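October, bench notes, cell 2. 7:40 am

Coffee first. Rui Abreu on pieces, me on bins, Shoaib Arain upstairs with Greltum about the packing line. Chess set is still our stand-in for small parts: odd shapes, tippy, cheap to replace. Haris wants 300 clean picks before anybody says "rollout" out loud again. At 200 as of last night.

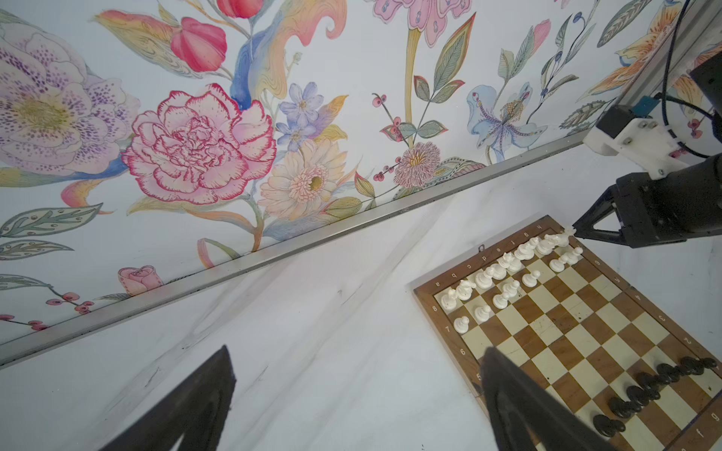 Who loses hours when the cell goes onto the line?
Kitting, mostly. Two people on the late shift, and Kamran Sandhu has it in writing that both move to inspection at the same pay.

Kamran's crew came by at lunch. Good questions, better than Fositz ever asked. Who clears a jam, who gets blamed for a short kit, does break time still float. Wrote them all down, no answer yet on the breaks. Sohail says the old kitting bench wrecked his shoulder and he wont miss it. Others will, they talk there all day. Inspection is one person per booth, need to raise that. 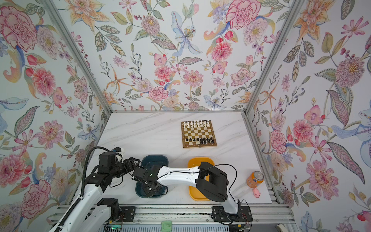
Also asked Hokine for softer finger pads, quote is 27 a pair, fine. Training sheet for operators is too long, Rui cutting it to one page. Stop and restart go at teh top.

To do: booth layout w/ Kamran, break rule from Shoaib, rerun log 955 before I go home.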